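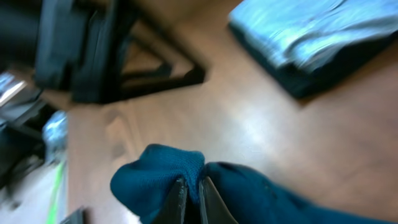 The teal knit, first thing out of the bag

I had been putting off the clean laundry for most of a week. It was in two carrier bags by the bedroom door, and every morning I pulled out whatever I needed and left the rest to crease. On 03/02/2026 I finally cleared the table and did the lot.

I fold on a table now. I used to do it on the bed, but the bed is low and soft, and after ten minutes my back hurts and the piles have slid into each other. The table has a smooth brown top, so things slide about a bit, but a folded jumper stays flat on it and I can stand up straight. The one drawback is the glare off it in the afternoon, when navy and black look much the same to me.

Knitwear goes first. It takes up the most room in the bag and once it is out of the way I can see what else there is. I don't hang any of it. I lost a good grey cardigan to a hanger some years ago – the shoulders grew two points and never went back – and since then everything knitted gets folded in half lengthways, sleeves in, then in three. Thick things go at the bottom of the shelf and thin ones on top.

I wash knits at 30 with a capful of Ninemia, the unscented one. It cost £3 for a small bottle in June and has gone up since. I can't say it cleans any better than the ordinary liquid, but the ordinary liquid makes my neck itch, so I keep buying it.

After that I sort by colour, more or less. Darks in one heap, whites in another, and anything in between goes wherever there is space. I do this before folding because my whites live in the airing cupboard and my darks live in the chest of drawers, and I got tired of walking back and forth with one vest at a time.
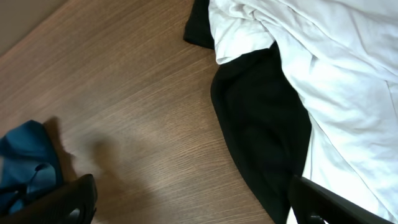
Black and white, still to be separated

The whites are always the worst for creases. I know the answer is to take them out of the machine straight away and give them a good shake, and I do it perhaps one time in four. My friend Aurélien Leclerc irons everything, including pillowcases, and has offered to lend me his steamer. I have said no twice. I have nowhere to keep it and I would only have to descale it before giving it back.

What I do instead is smooth each piece with the flat of my hand, fold it, and put it at the bottom of the pile so the weight of the rest does some of the work. By the time I want it, it is passable under a jumper. For anything that has to look smart I get the iron out, and that was one shirt this time.

Black things get turned inside out before they go in the wash, and I leave them that way until they are folded. It saves the surface a little. It also means that I spend a good part of the afternoon pulling sleeves through, and I haven't decided whether it is worth it.

The whole job took roughly an hour and a half, with a break for tea. At the end I had 16 socks in pairs and one without, which has gone in the box on the windowsill with the others. I give the box until the summer and then they become dusters.

I still need a proper basket. The carrier bags are from Berisha, the greengrocer on the corner, and the handles have started to go. I looked at a tall one with a lid, but I think a lid would only make it easier to forget what was in there. If anyone has a plain, open one they like and can tell me where it came from, please leave a comment.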